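3.2 Moisture uptake in stored household goods

Samples were kept in two unheated storage rooms, one at Wurna and one at Nolley, from February until the close of the trial. Both rooms have concrete floors and a single outside wall. The Nolley room is the smaller of the two and has no window, and its relative humidity changed more slowly after rain. Loggers were fixed to the inner wall at shelf height and checked against a salt solution before use.

Cotton and linen pieces were dried to constant mass, weighed and placed in open containers of woven synthetic strand, woven willow or solid board. The load was 530 g per container at Wurna and 600 g at Nolley, where the shelves were deeper. Container type was rotated between shelf positions so that distance from the outside wall would not be confused with wall material.

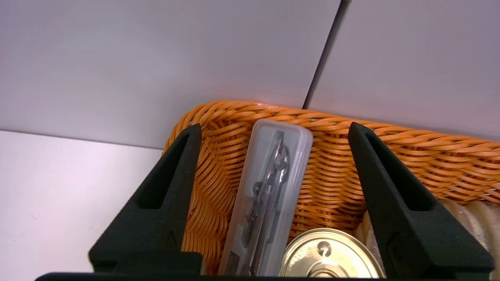 Figure 4. Woven container with rolled rim.

Mass gain followed the same course in both rooms - a steep rise in the first days, then a slow approach to a plateau. Cloth in solid board containers lagged behind cloth in woven ones during the rise, but the plateau values did not differ once the result was corrected for load. This agrees with the simple diffusion model of Heinonen, in which the container wall affects the rate of uptake and has no bearing on the end point.

Willow was a partial exception. The strands themselves take up water, and part of the early gain recorded for the whole container belongs to the wall. We therefore weighed cloth and container separately in all later runs. Readings from the first Wurna run, which were taken before this change, are left out of Table 3.

The Varnholm correction for air movement was applied to both rooms. It had little effect at Nolley and lowered the fitted rate slightly at Wurna, where the door was opened more often. The last weighing was made on July 5, 2018.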